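Section 3: Running the two-handed board task

Welcome back, and well done for getting through calibration, which we know is the slow part. What follows is the procedure Zanele Pretorius and Themba Sibiya wrote for the Birnstead study, tidied up a little so that a new operator can follow it over a cup of tea. Please read the whole section once before you power anything up.

1. Check that the emergency stop is within your own reach, then switch on the arm controllers and wait for both hands to finish their homing routine.

2. Set the white board lengthwise on the table and run the board locator. If the reported error is over 3 mm, shift the board and run it again.

3. Load the policy checkpoint. The Birnstead results all use the one trained on 2,000 demonstrations, and you'll want that one if you hope to compare your numbers with ours.

4. Choose a starting layout from the list and place the blue parts to match. It needn't be perfect – the policy saw plenty of sloppy layouts in training – but each part should be somewhere both wrist cameras can find it.

5. Step back behind the line, call out "clear", and press Start.

6. When the trial ends, record the outcome for each part separately, even if the whole run looks like a failure to you.

Caution: Never reach over the board while the controllers are live, even if both arms have come to rest. A paused policy can resume without any warning sound.

Note: In our own evaluation we ran 977 trials and counted 915 as successes. A regrasp in mid-trial still counts, provided the operator didn't touch anything. Anel Mabaso favoured a stricter rule, and you'll find her scoring sheet in the appendix if you'd like to try it.

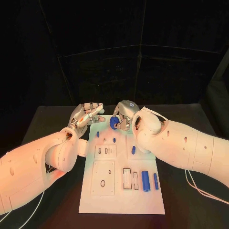 What should I do if a part rolls off the table during a trial?

Let the trial time out, mark that part as failed, and pick it up once the controllers are off.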